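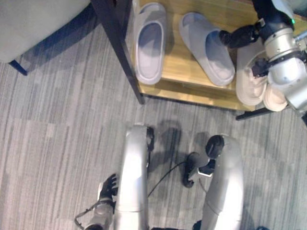 The shoe rack and a patch of gray carpet.

14 comments · 60 shares

So Trilok Semwal is staying on as coach at Horell for another season, and half my group chat has lost its mind. I get it, I do. We haven't won a thing in 11 years, and the December loss to Tanasarn was awful (I left before the end and I'm not sorry). But who exactly do people want? Rasa Dambrauskienė has the Trovora job and seems happy there, and Huguette Besnard has said no twice!

My beef is with the board. They handed him another term in a meeting that took less than half an hour, with no word on who's running the youth side. We had 40 kids at tryouts last spring and maybe three of them have been near the first team. Mayuree Pongsiri was the best passer I've seen at this club and she sat on the bench until she quit.

Keep Trilok, fine. Just make him play the kids.

Filed 13/02/2022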